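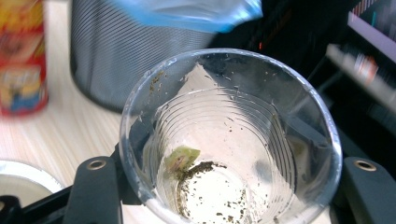

**Vandcombe to sort office kitchen cups and food scraps at Menivdale**

18/10/2019

Vandcombe will introduce a new cup and food scrap collection at its Menivdale office park in February. The service covers the shared kitchens, meeting rooms and desk areas in all three buildings, and replaces the present arrangement, in which most lunch and tea-break rubbish goes into the general waste.

Clear plastic cups are the main item. Tenants at Menivdale put out roughly 3,000 of them in a typical month, and many go into the bin with something still in the bottom: tea leaves, herbs, a bit of fruit peel, the last mouthful of a cold drink. A cup in that state can't go in with the recycling under the new service. Emptied and given a quick rinse, a clear cup that carries a recycling mark can.

Each kitchen will have a bench-top scraps caddy with a strainer that lifts out. Cups are tipped into the strainer, the liquid goes down the sink and the solids go into the caddy. The cup is then rinsed and stacked in a tube stand beside the sink. Each stand holds 50 cups. Cleaning staff will empty the stands and caddies every weekday evening.

Fifty-eight caddies have been ordered from Kollevberg, along with the same number of stands. Kollevberg will also supply spare strainers, to be kept in the cleaners' cupboard on each floor. The organic material will be taken to a composting site and the finished compost used on the garden beds around the car park.

**Desk bins**

Desk bins stay where they are. Vandcombe looked at removing them and decided against it after tenants said they wanted somewhere for tissues, wrappers and other dry rubbish. Existing bins, including the mesh wastebaskets used in many of the offices, will be kept and not replaced.

The change is in what goes into them. Food and drink containers with anything left inside should be taken to the nearest kitchen. Mesh bins in particular are hard to clean once tea or juice has run through the sides, and carpet stains beside desks made up a good share of the cleaning call-outs logged at Menivdale over the past year.

Bin liners will still be supplied. Tenants who use their own plastic bags as liners may continue to do so, but the bags must go to general waste with their contents and can't be put in with the cups.

**What goes where**

- Clear plastic cups, marked, emptied and rinsed: cup stand
- Tea leaves, coffee grounds, herbs, peel and fruit scraps: caddy
- Tea bags: caddy if paper, general waste if not
- Snack canisters with a mixed cardboard and metal body: general waste
- Plastic bags and cling wrap: general waste
- Crockery, cutlery and reusable cups: dishwasher, as now

The list will be printed on a card and fixed above each kitchen sink. A larger version will go up in the loading dock for contract cleaners and caterers.

**Trial results**

A trial ran for eight weeks in the ground and first floor kitchens of the Sorrentino building, which is used by 200 office staff. Cups were accepted at the sink from the first day and caddies were added in the third week.

The first version of the strainer was too coarse. Fine leaf got through and settled in the sink trap, and one sink had to be cleared twice. The mesh was changed in week four and there were no further blockages. Staff in the trial also asked for a tap that could be run with one hand while holding a cup, and lever taps will be fitted in the kitchens that don't already have them.

Some residue will always cling to the ridges inside a cup and a few specks are not a problem. The cups need to be free of liquid and loose scraps - they don't need to be washed with detergent.

**Timing and cost**

Caddies and stands will be delivered to kitchens one building at a time, starting with Sorrentino. There is no extra charge to tenants in the first year. Costs will be met from the existing cleaning budget, which Vandcombe will review with tenants before the service is renewed.

Tenants who supply their own cups for events can ask for an additional stand and caddy through the building services desk. Two working days' notice is needed.

Vandcombe manages office and light industrial property, including the Menivdale office park.

Media enquiries: Vandcombe communications office, Sorrentino building, Menivdale.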